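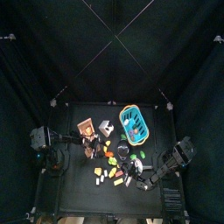 The blue basket with the orange rim, the tray to the left of it, and the brown pieces.

Wednesday, evening

The small things took the whole morning and half of the afternoon. I had written "toys, one hour" on my list, and now I have crossed out the one hour and left the rest, so that the list is at least correct.

The blue basket is in use again. For a long time it was on the top of the wardrobe with winter scarves in it, and before that it lived in the bathroom in our old place, holding the clothes pegs. I like it more than a person should like a plastic basket. The rim is orange, the sides have those rows of slots, and you can carry it with one hand if it is not too full. There are a few small things in it so far. One is green, one is purple, then the round orange-brown one and something white near the end. I put the same kinds of things in it as my mother would, I mean with no system, only by the feeling that they belong together.

The tray has only the orange-yellow one in it. My husband asked if the tray was for the good toys and the basket for the others. I said yes because it was a quick answer, but then I thought about it while I was washing the cups and I do not know what the tray is for. Maybe it will be for the things which we cannot decide. In that case it will need to be bigger.

The white cube with the black marks is still between them. It does not go in the basket, because I tried and then the other things had to lie on top of each other. It does not go in the tray, because there it looks like it is waiting for the doctor. For tonight it stays on the table.

I must write about the brown pieces also. I have wanted to throw them away three times, in three different apartments. They are not beautiful and they do not belong to any game that I remember. But when the children of my sister come, it is always the brown pieces they take first. They use them for food, for stones, for money. The little one once gave me a whole handful and told me that it was my salary for the month. So they stay. I will find them a bag with a string, or a jar.

In the afternoon I went by bus to Fekia to look at boxes. I had measured the shelf in the hall before I left, and I wrote the numbers on the back of my hand, and of course it rained and the numbers were gone when I came there. I remembered the depth but not the height. They have a box with a lid for 499 and a larger one, with small wheels, for 1495. I stood a long time in front of the one with the wheels. A woman next to me was also standing in front of it, and she said that she had bought the same at Raudsepp last year and one wheel had come off in the first week. I thanked her. Then she put one in her cart anyway, so I do not know what to think.

I did not buy any box. I bought labels, the plain kind, and a pencil which writes on plastic. I also had coffee and a bun with cardamom, and I read the whole paper of the bus company about the new timetable. From November the bus to Vundomstead will not stop at the school after seven in the evening. This is not a disaster for us but it will be for Albertina, who finishes late two evenings in the week.

Albertina Fonseca called when I was home again, and we talked for almost an hour, first about the bus and then about everything else. She is also sorting. She has the apartment of her aunt to empty, and she said that in one kitchen drawer there were 600 corks. She had really counted them, because she wanted to sell them to somebody who makes boards for notes. I asked what she does with all the small things that are not corks and not anything, and she said that she has a bowl. Everything without a name goes in the bowl, and when the bowl is full she shows it to the cousins and each one takes what they recognize. What is left after this goes out. She says that it is a little sad to do it but that it goes very fast.

I thought about this method during dinner. I think I could do it with the kitchen drawer but not with the toys. With the toys everybody would recognize everything, and then they would fight for the brown pieces.

We had fish soup from yesterday, with more potato in it. My husband found the old sewing machine of his grandmother, the Femimach, behind the suitcases. It is so heavy that we lifted it together and put it down after each few steps – he counted in his language and I counted in mine, so we did not always put it down at the same moment. It has no cord. He believes that the cord is in the box with the lamp parts. I believe that the cord is in the old apartment. We have agreed to look on the weekend and to not speak of it until then.

I have to decide also about the puzzle with 1000 pieces. The box says so on the front, but I have the strong feeling that it is less now. The only way to know is to do it, and for that we need a table for two weeks, and the table we have is for eating. My sister says that you can buy a mat, and roll up the puzzle inside the mat with all the pieces in their places. I cannot believe this works. She has never done it herself, she has seen it done.

One small thing that I want to remember. While I was putting things in the basket I was saying their colors in a low voice, and after a while I noticed that I said them in English and not in my own language. Green, purple, orange. I never learned these words for work or for any office. I learned them from the children of my sister, on the floor, at a time when they could say more than I could. When I did not know the name of a thing they would look at me very kindly and say it again, slower. I still say "purple" the way the older one said it when she was missing her front teeth, and my husband says that this is the reason why people ask me where I am from.

Tomorrow: measure the shelf again and write the numbers on paper. Wash the blanket. Ask Albertina if she wants the labels I do not use, there were too many in the packet. Find the jar for the brown pieces – the one from the pickles, if the smell has gone out of it. Call about the radiator in the small room.

The window is open a little and somebody downstairs is frying onions, at ten in the evening. I am hungry again. I will have some bread and then go to bed.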